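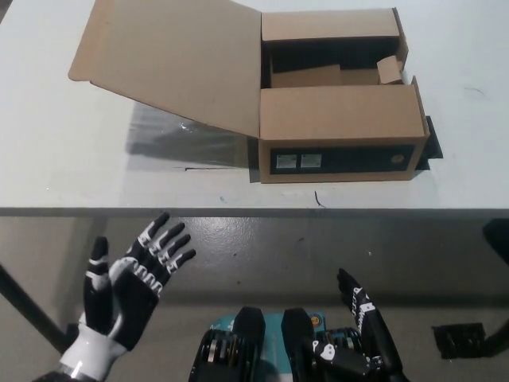 Second coat on the harbor picture

Studio diary | Painting, Oils

2023-05-22

Started at 6 and worked until the light went flat. The harbor canvas has been sitting against the wall since the Murkbridge trip and the underpainting is finally dry enough to take a second coat.

I mixed the gray for the water three times. The first was too blue, the second went green as soon as it touched the ocher underneath. The third has a little burnt sienna in it and I used that one for the whole lower half. Wrote the mix on the back of the stretcher so I can find it again.

The boats are still wrong. The largest one leans in a way no boat leans with the tide out. I scraped it back with the knife and left a pale patch there – will redraw it tomorrow from the pencil studies.

Fiachra Phelan called after lunch about the September show. He has space for 4 of mine and wants the sizes by the end of the week. I said yes to the harbor, the two quarry paintings and one of the small night ones. He would like the harbor hung by itself on the end wall. I don't know if it is strong enough for that.

Tried the new Visser flat brush on the sky. It holds a lot of paint but sheds. Picked five hairs out of the clouds and went back to the old one.

Cleaned up, turned the canvas to the wall, ate late.

Recent entries
Stretching linen in a cold room
Quarry no. 2, finished
Three days drawing at Murkbridge
Why I stopped using black

Contact | Copyright Stodano Studio | Back to top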